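Ditgate opens orders for two-arm Wandier tabletop cell

RERAU, 2025-10-07 – Ditgate today opened orders for the Wandier, a tabletop cell with two robot arms for schools, training centers and small research groups. The first units ship in November.

The Wandier comes as a kit. Buyers get both arms, the mounting plates, an aluminum extrusion frame and the Byun control software. Assembly takes around 16 hours and needs only hand tools. The walls can be lined with any paper or fabric, so a group can change the background between sessions.

"Customers kept asking us for the frame as well as the arms," said Ute Petersen, head of product at Ditgate. "They were building their own and spending weeks on it. Now the mounting holes line up and the cables have somewhere to go."

Byun includes 26 starter tasks, among them sorting, stacking and spelling a word with letter blocks from a written prompt. Users can edit the tasks or add their own. Each arm can be run separately or paired with the other.

The first production run is limited to 250 units. Every kit carries a 2-year warranty on motors and control boards. Replacement grippers and cable sets are sold separately – both can be fitted without removing the arm from its plate.

Schools ordering more than one cell can ask for a setup visit. Requests go to Benedikt Fröhlich in customer support.

Press contact: Lenuța Iordache, Ditgate, Rerau. Review units are available on request.
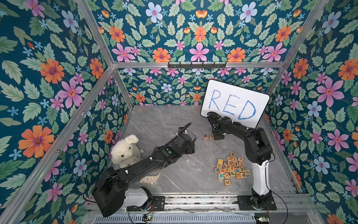
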